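4.2 The Open Afternoon at Closdale

The laboratory figures in Section 4.1 were gathered by people who had read the protocol, several of whom had written it. For the second part of the study we wanted the opposite sort of operator, and so the Lumcombe group held an open afternoon on a Sunday in February at a private home in Closdale. Visitors were invited to pick up a hand-held gripper, try a household task and tell us what they thought of it. They did all of this with great willingness, especially the last.

The task was cutlery sorting, chosen after a short pilot in which folding tea towels had proved to be mainly a test of patience. Visitors were asked to move chopsticks and spoons between a table and a plastic holder, using the grippers alone. We had prepared a briefing of 12 minutes. Samira Jaber, who gave it, reports that attention held well until the grippers were taken out of the case, after which she was talking mostly to the refrigerator. Later groups received a briefing of 3 minutes, and we found no difference in the questions asked afterwards. These were, in order of frequency, what it cost, whether it could do the washing-up, and when there would be tea.

Visitors could work alone or in pairs. Pairs were our idea and we remain fond of it, but the table was of ordinary family size and two grippers over one heap of chopsticks call for a degree of diplomacy that the protocol had not foreseen (Figure 6). 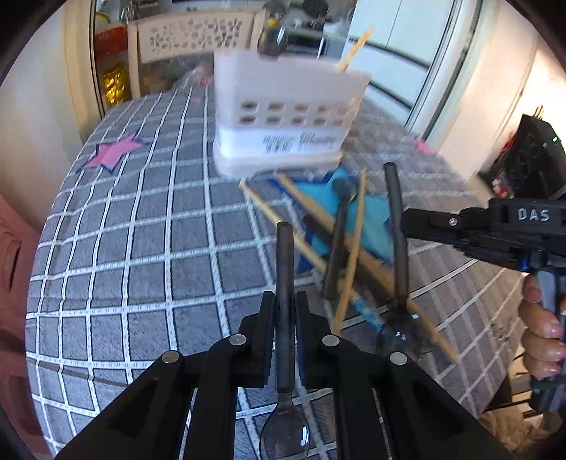 Figure 6. Paired work over the blue napkin, with chopsticks and other utensils spread in front of the caddy.

Two habits appeared in the pairs that we had not met in the laboratory. The first was courtesy. Each operator would wait for the other to go first, sometimes long enough for the trial to time out. The second was its absence. Our scoring sheet, adapted from Karunaratne, has a column for "collision" but none for "dispute", and the observers settled the matter by writing in the margin. We have coded these notes as best we can, and the full list is in Appendix B.

Chopsticks were widely held to be the easy item, being straight. Opinion on this changed in the course of the afternoon. A chopstick lying flat offers the fingers very little to close on, and visitors who had used chopsticks all their lives were no better at picking them up by gripper than those who had not, though they were more annoyed about it. Spoons were dropped less often and blamed less.

For the single-operator trials the holder was the reference point, and visitors were asked to begin with the fingers open (Figure 7). This instruction was followed more faithfully than any other we gave.

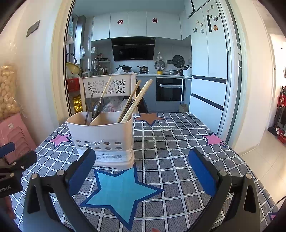

Figure 7. Gripper with fingers open in front of the cutlery holder; the kitchen lies beyond the doorway.

We collected up to 400 attempts over the afternoon, the exact figure depending on whether one counts those begun while the visitor was still talking. The Fistden annotation tool counts them. We do not, and Table 5 gives the lower number throughout. Trials were also discarded where a visitor finished the job with the free hand, a technique that was quick, reliable and outside the scope of this paper.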